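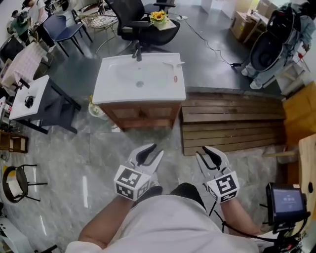

Moulin Vanity Unit with Ceramic Basin
Supplied by Flasidell Bathroom Furniture

Product code: 574
Range: Moulin
Availability: held in stock

The Moulin is a floor-standing vanity unit intended for cloakrooms, guest bathrooms and small staff washrooms. It combines a white ceramic basin with a brown wooden cabinet, and the two parts are supplied together as a single order.

The basin has a rectangular bowl with a round silver drain near the centre. The tap stands at the back edge and is finished in a dark colour. Beneath the basin, the cabinet has panelled doors and rests directly on the floor, so no wall brackets are required to carry the weight.

Display
The Moulin may be viewed in our showroom, where it stands on polished grey stone tile beside a low slatted platform in brown wood. The platform is not part of the Moulin range and is priced separately. Customers wishing to compare the unit with the Isano range are asked to make an appointment with Eleri Griffiths, Showroom Manager.

Care
The basin should be cleaned with a soft cloth and mild soap. Scouring powders and bleach must not be used on the tap. Standing water should be wiped from the cabinet doors and from the floor at its base.

Delivery and returns
Delivery is made to the ground floor by two persons. Fitting is not included - a list of approved fitters is available on request. Units may be returned within 14 days of delivery, provided that they have not been connected to a water supply.

Trade enquiries
Trade terms are available to account holders. Applications should be addressed to Sioned Cadwaladr, Trade Accounts.

Prices and terms on this page apply from 5 August 2022.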